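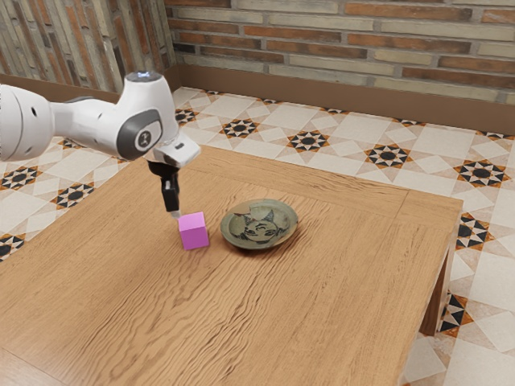

Summer hours at the Disden library

From June 3, 2025, the Disden branch opens at 10 a.m. and closes at 8 p.m. on weekdays. The Robles branch keeps its current hours.

Loans went up in April, to 2,851 items across both branches, so please return books on time – other readers are waiting. You can now renew a loan up to four times, at the desk or by phone. The limit stays at 20 items per card.

Questions about your card go to Ward Vandenberghe at the Disden desk.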